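Flicker at low dim levels on LED desk lamps: driver or dimmer?

ohmward
Posts: 477
Two lamps on the same desk, same circuit. The Brekley dims cleanly down to its lowest step. The Hendura starts to pulse at the bottom two steps. I can't see it directly, but if I wave a pencil under the light I get a row of separate pencils, and my phone shows dark bands across the page. At full output both are fine. I swapped the wall adapters (same voltage, same plug) and the problem stayed with the Hendura. So it's in the lamp. Is this a bad part or is it how the thing was designed?

tallgrass_ee
Posts: 1000
Designed that way. Cheap drivers dim by switching the LEDs on and off and changing the on time. At full output the on time is the whole cycle, so there is nothing to see. At the bottom step the on time is short and the gaps show up on anything that moves. If the switching rate is low, you get your row of pencils. The other lamp either switches much faster or lowers the current and leaves it on.

ohmward
That fits. It doesn't explain why the second step from the bottom is worse than the lowest one, though.

mk_lumen
I would not rule out a part yet. An output capacitor that has lost capacitance will give you ripple, and ripple can be worse at one step than at the next. How old is the lamp?

ohmward
Four years. It is on most evenings.

tallgrass_ee
Four years of evening use is not much for a capacitor unless it sits right against something warm. And he says full output is clean. A weak output cap would show at full load first.

mk_lumen
It would on a supply with the cap after the rectifier and nothing else. These lamps run on low voltage DC from an adapter, and the driver board has its own small cap. I have replaced two of those on a Trukard where full output looked fine and the low steps did not. You are assuming a topology you haven't seen.

tallgrass_ee
So are you. He can put a photodiode on a scope and settle it. Square edges mean switching. A rounded waveform means ripple.

ohmward
No scope here. I have a small solar cell from a garden light and a multimeter with a frequency range. Would that do?

mk_lumen
It will give you a rate, not a shape. Put a resistor across the cell or it will be too slow to follow. Hold it close to the LEDs and block the room light. If you read the same number on every dim step, it's switching at a fixed rate.

ohmward
Same reading on all the dim steps, no stable reading at full. So fixed rate switching, and I'll leave the capacitor alone.

mk_lumen
Fair enough. I still think the cap deserves a look if it gets worse.

desk_side_dan
Following this as I'm picking a lamp for reading and small solder work. I had been looking at the El Fassi arm lamp but the clamp doesn't fit my desk edge, so it has to be one with a weighted base. Mine for now:

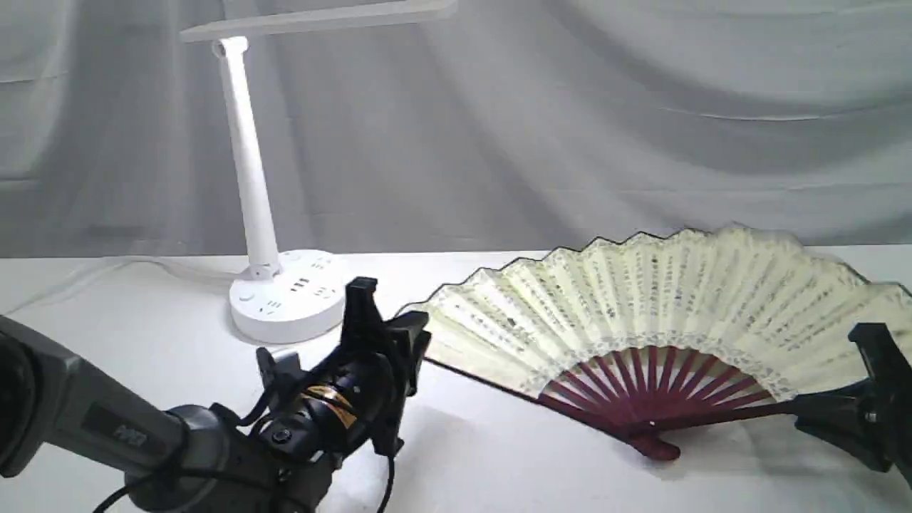 pale_ballast
Does a higher color temperature make the flicker easier to notice on the same lamp?

tallgrass_ee
Color temperature by itself has little effect on a white LED lamp with a single string. What matters is the rate, how deep the dips go, and how much movement there is in your view. On lamps that mix a warm string and a cool string, the two may be switched in turn, so a setting in the middle can look steadier than either end at the same brightness.

pale_ballast
Mine is a two string type, so I'll try the middle setting.

mk_lumen
For anyone buying with this in mind, do the pencil test at the lowest step before you throw out the box. Full brightness tells you nothing about the dimming.

desk_side_dan
Will do. Is there a reason makers don't just run the switching faster?

tallgrass_ee
Switching losses and radio noise, mostly. Cost of the controller comes after that, and it's a small part of the bill.

mk_lumen
I'd put cost first.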